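Bonjour Philomena,

Voici le point d'avancement sur la cellule bimanuelle Rultham, et je commence par ce qui fâche : on a perdu presque deux semaines à cause du bras droit !

En août tout roulait, et puis après la mise à jour du contrôleur, la pince droite s'est mise à se refermer toute seule en pleine approche (sans commande, sans alarme, rien dans le journal). Ionuț avait la main à 25 cm du plateau quand c'est arrivé la première fois. Pas de blessé, mais on a tout coupé et j'ai rempli la fiche incident le soir même.

Mahmoud Ait Brahim a fini par trouver : un connecteur mal serti côté poignet, qui perdait le contact dès que le bras tournait au-delà d'un certain angle. Le pilote prenait la coupure pour un retour à zéro et fermait les doigts. Câble refait, pilote corrigé, et maintenant toute perte de signal fige les deux bras. Sur 400 cycles à vide, zéro fermeture intempestive.

On a donc repris le tri des boutons-poussoirs, plateau bleu à gauche, plateau rouge à droite, à vitesse réduite. 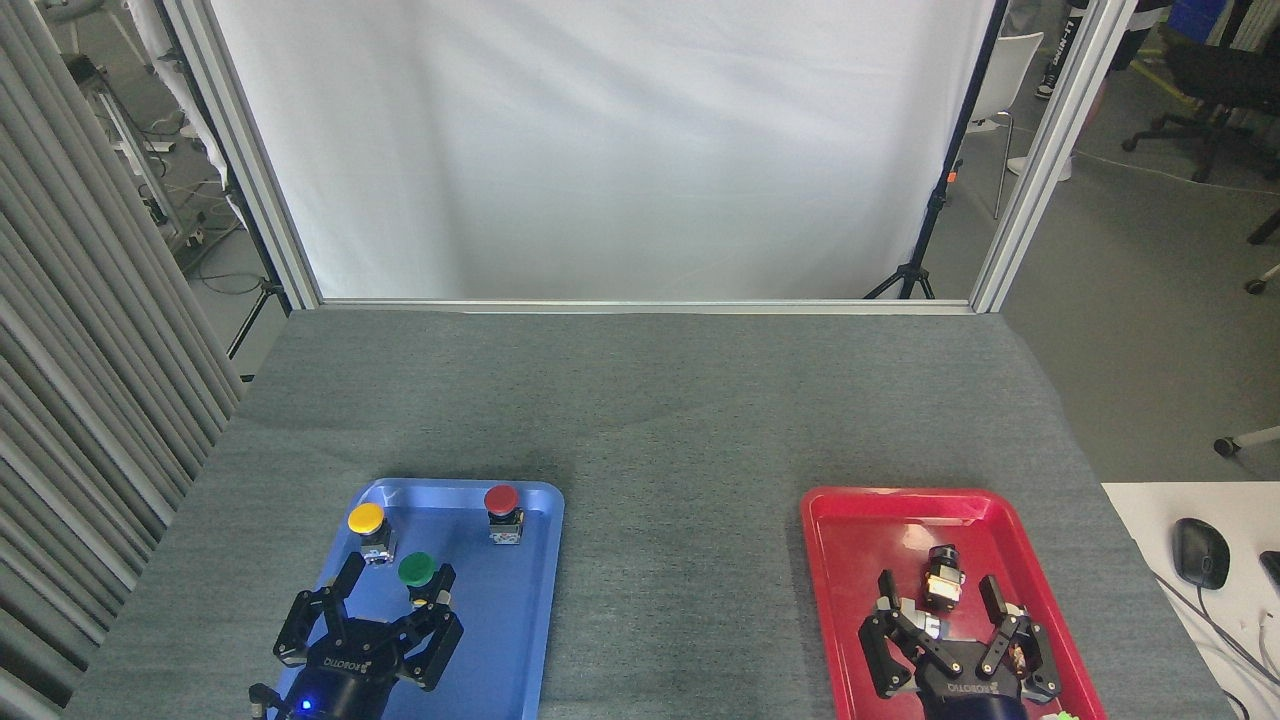 Sur les 100 premiers essais avec pièces, 93 réussis. Les ratés, ce sont surtout des boutons couchés que la pince droite attrape de travers, donc un souci de prise et plus du tout de sécurité (ouf).

Reste à faire valider l'arrêt commun par Thư Đàm avant de remonter en vitesse. Côté budget, le câble de rechange passe sur la ligne maintenance, je ne vous demande rien de plus !

Lăcrămioara Radu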